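Technical Editor, Maintenance Documentation (part-time, fixed term)

Lambrechts Documentation Services, Rullham office

Reference 1082

Lambrechts prepares operating and maintenance manuals for makers of commercial laundry, packaging and ticketing equipment. The Rullham office handles English-language manuals from first draft to print file. We are hiring one technical editor for the Dellport revision, a rewrite of a manual set that has been amended piecemeal through several product generations and no longer follows a single structure.

The set consists of 127 separate documents. Many repeat the same procedure in different words, and a number of them disagree on part names. The editor will bring these into one controlled vocabulary, remove duplicate procedures and prepare the text for translation. The post is editorial. Engineering content is supplied and approved by the client's own staff.

Duties

Edit procedures to the house style: one action per step, imperative mood, warnings placed before the step to which they apply.

Maintain the term list. Each control, connector and fastener has one approved name. Variants found in legacy text are logged with the document number and replaced.

Check cross-references, table numbering and figure callouts against the current issue of each document.

Raise queries with the client's engineers in the query register and close them in writing. Verbal answers are not accepted as a source.

Prepare marked-up proofs for the translation vendor and answer the vendor's questions on source text.

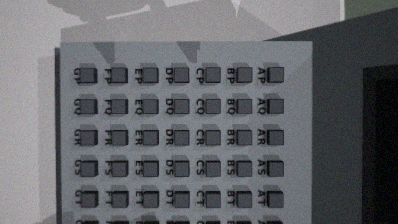

Two-letter key labels, GP to AP along the top row.

Labels and legends are a recurring source of error. Where a control carries a printed legend, the manual reproduces the legend exactly, in capitals, with no added punctuation. Where a control carries no legend, the manual uses the approved term in lowercase. Candidates should expect to spend a good part of the first month on this rule alone.

Requirements

At least two years of paid editing work on technical, scientific or regulatory text.

Working knowledge of a structured authoring environment. We use Feline, a component-based editor. Prior use of Feline is not required and training is given in the first week.

Ability to read an exploded parts drawing and a simple wiring diagram.

Written American English to publication standard. The shortlisting exercise tests punctuation, agreement, modifier placement and consistency of terms.

A second language is useful but carries no additional pay.

A degree is not required. Applicants who have come to editing from a trade, a service desk or a test department are considered on the same basis as those with an academic background.
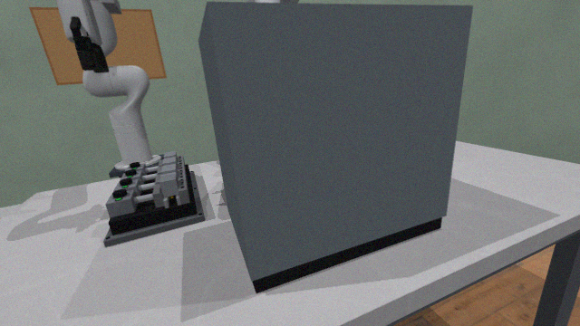 Can the work be done from home?
After the first four weeks, up to three days of each working week may be worked from home, subject to a reliable connection and a private place for calls.

Terms

The contract runs for 11 months from the start date. Hours are 24 per week, arranged in three or four working days by agreement with the editorial lead. Core hours are 10:00 to 15:00. Overtime is rare and is compensated with time off within the same quarter.

Pay is by the hour on the Lambrechts editorial scale, grade 2. The current scale is sent with the acknowledgment of each application. Paid leave is pro rata. The company supplies a laptop, one external monitor and a Feline license.

Reports to: Mei-kuen Tang, editorial lead, Dellport revision.

Style and test material

Applicants invited to the second stage receive an extract of some 65 pages from the legacy set, with the term list and the style sheet. They are asked to edit one chapter of their choice and to list, without correcting them, the inconsistencies they find elsewhere in the extract. The exercise is paid at the grade rate for four hours. Work beyond four hours is neither expected nor scored.
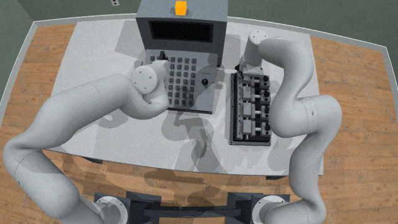 Console with blank screen and sloping keypad, seen from above.

Scoring is by two readers working separately. They look at accuracy of terms first, then order of steps, then economy of wording. Rewriting that changes technical meaning is marked down more heavily than an error left in place. Unclear source text should be queried in the margin.

How to apply

Send a résumé of no more than two pages and one sample of edited text showing the version before and after your changes. Confidential names may be masked. Put the reference number in the subject line. Cover letters are optional and should not exceed one page.

Applications close on July 5, 2026. Interviews are held at the Rullham office or by video call and last 45 minutes. Questions about the post may be addressed to Mei-kuen Tang through the office contact form.

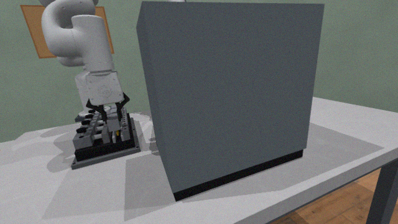

Reading time: 2 min

Further notes for applicants

Lambrechts does not use recruitment agencies for editorial posts and does not accept applications forwarded by them. Unsuccessful applicants who completed the paid exercise receive their score sheet on request. Application files are deleted in November unless the applicant asks for them to be kept for later openings.

The post is open to applicants who already hold the right to work at the Rullham location. Relocation costs are not covered. Requests for adjustments to the exercise or the interview should be sent with the application and are not seen by the readers.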